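Tuvville Shake Watch
Progress report to the Tapia Fund, second half of the grant year

Hi Subbarao,

You asked for the plain version this time, so I've left the spreadsheet to the attachment and I'm just going to tell you how it's gone since January. Mostly well! One part has gone badly, and I'll get to it.

Quick reminder of where we were. The Fund paid for 100 home ground sensors to be placed along the valley between Tuvville and Ulel, plus two years of my time to look after them and do the talks and the mailings. When I last wrote we had a big gap on the Ulel side, where the soil is soft and where (naturally) everyone most wants to know how hard their house is going to shake.

That gap is closed. The last sensor went in during June, in the basement of the feed store, and all 100 are now assigned to a home, a shop or a school. I drove out for nearly every install, which my car did not enjoy. The ones on the ridge road took the longest, as the cell signal up there drops out and the boxes kept failing to register. In the end we ran a cable to the router for each of them and quit trying to be clever.

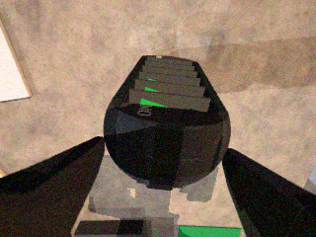
As for the shaking itself, we've had a decent little year. The network picked up 213 local quakes, nearly all of them too small for anyone to notice. The exception was the one in April. It came at 4:40 in the morning, and it knocked cans off shelves in Ulel and woke up most of Tuvville, me included. No injuries, one chimney down, and a water main that the town had already planned to replace. I had people calling before I'd found my shoes.

What I really want you to know is how the map behaved. It was up on our page before breakfast, and it showed the creek-side blocks shaking a good deal harder than the hill, even though the hill is closer to where the quake started. We've been telling folks this for ages at the talks and I'd see a lot of polite nodding. Now they've got their own street on a map and they've felt it, so the questions are a lot better. The county road crew used the map to pick which culverts to check first, and they've asked to get it by text next time, which I'm setting up.

We also put out a "Did you feel it on your street?" form that same morning and got 1,065 replies. I was hoping for maybe a third of that. Some of them are wonderful (one lady wrote two pages on what her parakeets did) and some are just "yes," but each one has a location and it all goes into the map.
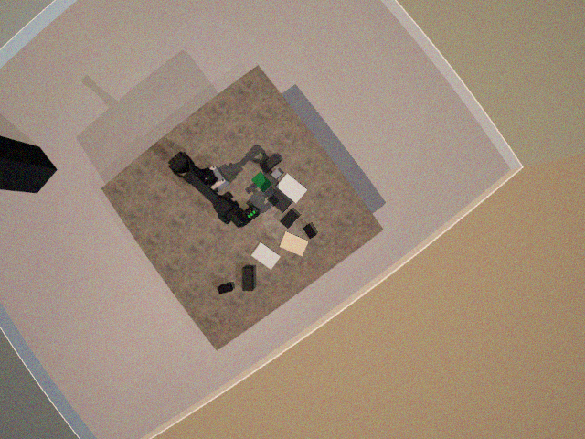 Okay, the part that has gone badly. The early alert trial in the schools is behind, and I don't want to dress it up. The idea was that Ultby would supply the alarm units and we'd have them running in both schools by spring. The units came eight weeks late, and the first batch sounded off whenever the kitchen freezer at the elementary school kicked in. The principal was very nice about it the first time and somewhat less nice by the fourth. I pulled them. Ultby has sent new firmware, and I've had one unit on my own kitchen counter for three weeks without a false alarm, trucks and all. I'd like to put them back over the summer break and run them silent until I trust them.

So I'm asking to move that milestone to the fall. No extra money needed, just the date.

Money, while we're on it: we're under on equipment, over on gas, and even on printing. The equipment savings came from buying the mounting plates in bulk. If it's all right with you I'd like to shift part of that into gas and part into a second run of the strap kits for water heaters. We ran out of those ten days after the April quake and I still have a waiting list taped to the door. 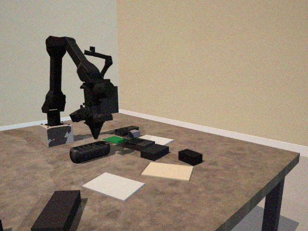 Page 2

Talks: I've done them at the library, the grange, both schools and the senior lunch. The senior lunch crowd is the best audience in the valley, and several of them remember the big one from when they were kids. I recorded a few of those stories with their permission and I'd love to put them on the site once I learn how to edit sound.

Coming up next:

Reinstall the school alarm units and run them silent through the summer
Text alerts for the road crew
Swap the backup batteries on the oldest sensors
Second strap kit giveaway, in Ulel this time
Sort out who hosts the sensor at the old depot, as the building is being sold

Call me if the milestone date is a problem. Mornings are best, before I head out on the ridge road and lose signal.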